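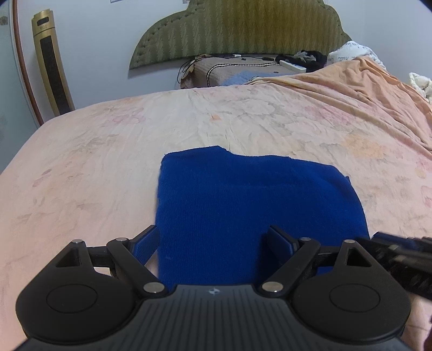 One Vokcombe resident wrote to Clarnance last winter that giving away old clothes was easy, but sheets and towels had been sitting in the hall closet for years because every drop-off place in town turned them down. Other letters said much the same.

**Clarnance opens household linen collection in Vokcombe**

VOKCOMBE, 2026-01-14 -- Clarnance, the textile sorting company, is now accepting used bedding, towels and blankets from households in Vokcombe. The new service is called Mudirlow. It is free to residents and covers items that most clothing banks refuse.

Mudirlow takes flat and fitted sheets, pillowcases, duvet covers, bath and hand towels, dishcloths, cotton and fleece blankets, bedspreads, tablecloths and unlined curtains. Items can be faded, stained, thin or torn. Single pillowcases and odd sheets are fine, and nothing needs to be folded or sorted by color.

The service can't take pillows, duvets, mattress pads, electric blankets, rugs or anything with foam in it. Damp items are also refused. One wet towel in a closed sack can spoil everything packed around it, so residents are asked to dry things fully before bagging them.

**How to use it**

Residents can pick up collection sacks at the Clarnance counter on the north side of the Vokcombe transfer station, next to the scales. There is a limit of two sacks per visit. Filled sacks can be brought back to the same counter or left out for curbside pickup, which is being offered first to 900 households east of the canal. Those addresses will get a card in the mail before the end of January with their pickup date and a label to tie on.

Sacks should be closed with the drawstring and left where the driver can reach them without opening a gate. Drivers won't enter garages or shared hallways. If a sack is missed, it can be taken to the counter or kept until the next round.

Apartment buildings are not on the first pickup list. Clarnance is talking with building managers about shared bins, and has not set a date for them.

**What happens to the linen**

Sacks are opened and sorted by hand at the Clarnance building in Vokcombe. Linen in good condition is washed and passed on to shelters and to a furnished housing program in the county. Worn cotton and toweling is cut into wiping cloths, with hems, elastic and buttons removed first. Sorters set aside synthetic fleece and mixed fabrics, which go to Vũ, a fiber mill that shreds them for padding and insulation.

In a trial last year, 65 percent of the linen brought in by weight was good enough to be used again as it was. Most of the rest went for cloths or fiber. A small share was thrown away, mainly for mold or paint.

Clarnance says the trial also changed the list of accepted items. Curtains were left off at first and then added, once it was clear that unlined ones could be cut like sheets. Lined curtains are still refused -- the backing jams the cutting machine.

**Animal shelters**

Old towels and blankets are always in demand at animal shelters, and residents who already give theirs to one are encouraged to keep doing so. Shelters that run short can ask for a bale of sorted towels from the Mudirlow counter. Bales weigh 60 pounds and need to be collected by van or pickup truck. There is no charge, but they have to be reserved ahead.

**About Clarnance**

Clarnance sorts and resells used textiles from its building in Vokcombe. It handles clothing, work uniforms and, with the start of Mudirlow, household linen.

Questions about pickup cards, shelter bales or accepted items can be taken to the Mudirlow counter during transfer station hours. Press requests should be addressed to the Clarnance office in Vokcombe and marked "Mudirlow."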